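Praltico Open House, Siltville: Trip Notes

I went because the invitation said "meet the future of family strategy," and because Siltville is a 30-minute drive from the shop. I sell board games for a living and have heard the future of family strategy announced every spring since I started. Still, free parking.

Praltico has the back half of an old mail-order building near the river. You come in past the loading dock, sign a clipboard, and get a sticker with your name and "RETAIL" on it. Distributors got a different color and better coffee. I asked for the better coffee and was told it was for the other room.

The talk

Yasuo Ishida, who runs the sales side, gave the opening talk. He is pleasant and quick and he did not answer much. The line for this year is three titles, with one lead game, Prellosness, that they want every store to take in a case. The pitch is that you are rival lighthouse keepers on a stretch of bad coast, bidding on fog. Players score when ships get past them, lose points when ships don't, and everybody pays for the lamp oil.

I like bidding on fog. I am less sure about the name. Two people in my row said it out loud in two different ways, and Ishida used a third. When a customer can't pronounce a game they don't ask for it, they point, and if it's on a high shelf they don't even do that. I raised this. He said it had "tested well." I asked where, and he moved on to the shipping calendar.

The case deal is the usual kind: take 5 copies, get 2 promo decks to give away at game night. Promo decks are fine, but they don't pay for the shelf. What I wanted to hear about was damaged boxes, because the last Praltico game came to us with crushed corners and I sold half of them at a discount. The answer was that the carton has been redesigned. They passed around a sample carton. It felt like the old carton.

The floor

After that we were walked through assembly, and this was the best part of the day by a long way. Boards come in flat from a printer elsewhere, get checked, and are packed by hand with the punch sheets and the cards. The woman on the card station could tell a short deck by its weight and proved it when one of the distributors tried to trick her. They should put her in the ads.

The inserts were a letdown. Prellosness has a molded tray that fits the cards perfectly as long as you never sleeve them. Anyone who plays a game more than a few times sleeves it. The tray also has a well for the ship pieces so deep that my fingers couldn't get to the bottom, and I don't have large hands. The man leading our group said most people tip the box. I'm sure they do.

Playing it

Itsuki Tanabe, the designer, taught the game at the long tables upstairs. He was the only person all day who said something was wrong with it. In his view the first round drags, and he'd still like to cut the opening auction if they let him. The box says 30 minutes. We played with four, all of us people who read rulebooks for work, and we were well past that before the second storm card came out. I'd tell customers an hour and let them be pleased if it's less.

Past the slow start there is a good game in there. The moment when you've overpaid for fog and have to sit and watch your neighbor's ships slide by is mean in the right way. The art on the cards is handsome, though the two blues are too close under anything but bright light, and my dining room isn't bright.

The second title, Ogura, is a tile-laying game about terraced fields. It plays fast and teaches in no time at all. It got a corner table and no slides. I played it twice while the rest of the group was still lining up for lunch, and both times the person next to me asked the price. Make of that what you will. If I were choosing a lead game I'd have chosen this one, but I wasn't asked.

The third was behind a curtain and we were told it was "experiential." I'll wait.

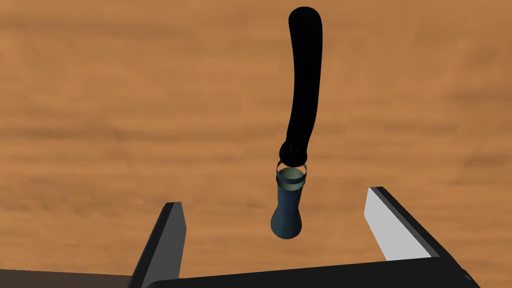 What I ordered

One case of Ogura, and a single copy of Prellosness for the demo shelf. Ishida pointed out that a single copy doesn't qualify for the promo decks. I said I understood.

Orders close at the end of March 2026 and the price goes up after that, or so we were told. We were told the same thing last time, and the price stayed where it was until summer. If you're a store on the fence, ask for a demo copy first and play it with people who don't know the rules. Check the corners when the box comes.

Lunch was sandwiches. The parking was free, as promised.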